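About Wovis

Share this page · 14 shares · 2 comments

Hello! I'm Imelda, Imelda Ocampo if you're being formal, and I run Wovis, which is a postal reading club and a very small publisher of even smaller books. If you've got here because somebody handed you one of our yellow booklets on a train, welcome. If you've got here because you typed "Wovis" and wanted something else, stay anyway, there's a kettle on.

The short version is that we send out short books, we get people talking about them by letter, and twice a year we print something of our own. The long version is what follows, and I do go on a bit, so scroll as you like.

How it got going

I used to work in the returns room of a book wholesaler. Boxes came in from the shops, we scanned what was in them, and most of it went off to be pulped. I was there for years and I read on every lunch break, mostly things with the covers already bent. One winter I took home a novella that had come back in every single box that week. It was under a hundred pages, it was about a woman who repairs a church organ over one summer, and I read it standing up in the kitchen with my coat on. Then I read it again. Then I bought every copy I could get hold of before they went in the skip — eighty of them, at staff price — and had absolutely no idea what to do next.

So I posted them. I wrote to everyone I had an address for: cousins, my old landlady, the dentist. I put a book in each envelope with a sheet of paper asking them to read it and write back with one thing they'd noticed. I didn't want a review and I didn't want stars. Seventy of them wrote back, which I still can't quite get over. My landlady sent six sides on the subject of damp. The dentist had counted the number of meals. One cousin hated it so thoroughly and so entertainingly that I read his letter out at his wedding.

I typed up the best bits, stapled them together, and sent the whole lot round to everybody again. That was the first Wovis letter. The name comes from a typing mistake on the first page (I was aiming for "novels") and by the time I'd spotted it the stamps were on.

What we do now

Four times a year, members get a short book in the post. By short I mean you could finish it on a wet afternoon and still cook a proper dinner. It might be a novella, a memoir, a long essay or a little run of stories. We lean towards things that have gone quiet: books that were out in the world for a season and then slid off the table when the next lot arrived. A good number are translations. I try to have one a year that I think people will argue about, and I'm usually wrong about which one it'll be.

With the book comes a sheet we call the Wulholm. It's named after the house I grew up in, where there was a noticeboard by the back door and everyone left messages for each other on it, mostly rude. The Wulholm has a little about the book, nothing that spoils it, and a big blank space on the back. You write in the blank space and post it to us. People draw in it too. We've had recipes, maps, a family tree of all the characters with the dead ones crossed out, and a pressed fern.

Then I sit down with the whole pile and put together the letter. I try to get something from everybody in over the course of a year, even if it's only a line. I don't tidy the spelling unless it changes the meaning. I do take out anything that would upset somebody's sister.

We've also got a reading room now, which still feels grand to say. It's the back half of a former carpet shop on Ibarra Street, with a long run of shelves, two sofas that don't match and a heater that makes a noise like a pigeon. Members can come in whenever the light's on. You can borrow anything from the shelves, and there's a notebook where you put your name and the title, and if you forget to bring it back I'll be sad at you by post.

Our own books

The publishing side is called Zedotau Editions, and it's tiny. We do two books a year, one in June and one when the evenings have drawn in and everybody's in the mood again. Each run is 100 copies. When they're gone we think about whether to do more, and sometimes we do, and sometimes the author would like the thing to stay rare and we leave it be.

I never meant to start a press. What happened was that people began putting their own writing in the blank space on the Wulholm. At first it was little paragraphs, a memory that the book had stirred up, and then one member sent us eleven sheets taped end to end about the year she spent in a caravan with her father, who was translating a bus timetable into Latin for reasons of his own. It was the best thing I'd read in months. I rang her up and asked if there was more, and there was a whole suitcase of it. That became our first book. The printing came out slightly crooked and I love it more than any of the straight ones.

We read everything that's sent to us, and I do mean read, though it can take me a good while to reply. Please don't send a plot summary or a list of writers you're a bit like. Send the first few pages and a stamped envelope. If it's handwritten, that's fine by me so long as I can make it out. We look for a voice that sounds as if it belongs to somebody. I've turned down very polished things that I couldn't remember the next morning, and I've said yes to a manuscript with gravy on it.

What we don't do

We don't do set texts, and we don't do essay help (I get asked every spring, bless you all). We don't sell your address on. We don't run a prize. I've judged one, years ago, and it put me off my reading for a whole summer, all that ranking. And we don't send books over a certain thickness, partly on principle and partly because of what the post office charges once a parcel stops going through the slot.

I'm also not much use on social media. There is an account and it has a picture of the heater on it.
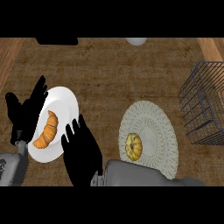

I didn't finish the last one and I was dreading having to admit it, wrote Ibarra Street regular Tomasin on the back of a Wulholm, so I sent the sheet in with the page number where I stopped and a grumpy sentence about the narrator, and you printed it right at the top.

I did, and I'd do it again! Not finishing is a perfectly good thing to tell us about. Some of our liveliest letters have come from people who threw the book across the room around the middle and wanted to explain themselves. There was a whole correspondence that came out of that grumpy sentence, between members who've never met, about whether a narrator has to be good company. It ran over two letters and I had to close it in the end because I was running out of staples.

Joining in

You can join at any point in the year and you'll get whichever book is going out next. We're packing the spring parcels at the moment and they leave us on 27th March, so if you'd like to be in that batch, drop us a line before then. After that it's the summer one, which I'm already excited about and have been told to keep quiet about. All I'll say is that there's a ferry in it.

You don't need to know anything about books. I'm serious about that. Plenty of members hadn't read a whole one in years before they joined, and a few of them write the letters I look forward to most. You don't have to write back every time either. There's one member who has never sent in a single sheet, but who posts me a Christmas card each year saying "still reading", and that does me very nicely.

If money's tight, say so in your note and we'll sort something out. We keep a few places paid for by members who round up their subscription, and they like to know the places are being used. No forms, no proof, just ask.

And if you're a bookshop, a library, a prison education department or a hospital with a trolley, get in touch, as we sometimes have spare copies and I'd much sooner they were with you than under my stairs. The stairs are full. I've started on the airing cupboard.

That's about it from me. Come by the reading room if you're near, and knock hard, because of the pigeon noise.

Imelda x

2 comments · Share this page

Contact: write to Wovis, The Old Carpet Shop, Ibarra Street · © Wovis and Zedotau Editions · Back to top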